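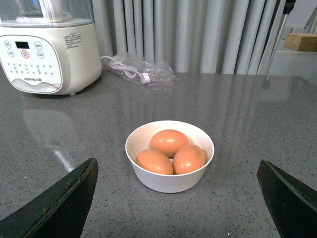
### 3.2 Breakfast preparation and the use of worktop space

The second part of the survey asked households how they prepare the first meal of the day. We received 949 completed questionnaires from the two districts, Ruddock and Clarnon. Of these, 514 came from Ruddock, where most flats were built with a narrow kitchen, and the remaining answers came from Clarnon, where the kitchens are older but wider. The difference in the number of answers is small and we did not apply any weighting.

Respondents were asked to name every food which they had prepared at home before nine in the morning during the previous week. Bread and eggs were named most often in both districts. Soya milk and other blended drinks were named more often in Clarnon, and this was not what we expected. In our earlier pilot study, which was carried out in February with a much smaller group, blended drinks were almost absent. We believe that the season has an influence here, but the present data do not permit us to test it.

A second question concerned the place where appliances are kept. Many earlier studies of kitchen storage assume that an appliance is either "in storage" or "in use". Our respondents described a third condition, in which the appliance stays permanently on the worktop and is used only on certain mornings. We call this condition *standing by*. Kettles and rice cookers were the most typical members of this group, followed by blenders (Figure 3). 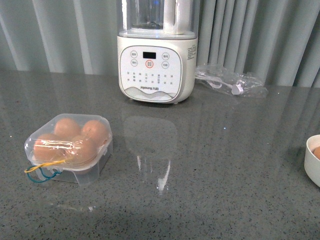 **Figure 3.** A countertop blender at the back of a granite worktop, with a curtain behind it.

The appliances standing by take up depth more than width. People push them towards the wall or the window, and the free strip in front becomes the real working area. In the narrow kitchens of Ruddock this strip is often too small for a chopping board, and respondents wrote that they cut vegetables on the dining table or on top of the washing machine. In Clarnon such answers were rare.

The price of the appliance seems to have little relation with its position. We divided the blenders into two classes, below and above 900 in local currency, and found that both classes were kept on the worktop equally often. Weight is probably more important. Several older respondents wrote that they had stopped putting the blender into the cupboard after lifting it became difficult – one of them had given away two cupboards for this reason.

We also compared our answers with the Stokireo household register, which contains 3000 entries from the same region and records the appliances owned, but not where they are kept. Ownership of blenders is somewhat higher in the register than in our survey. The register was collected by the Riltalance project through home visits, while our questionnaire was filled in by the respondents themselves, and it is possible that appliances which are never used were simply forgotten. This question is taken up again in Section 4.1, together with the answers on shared kitchens.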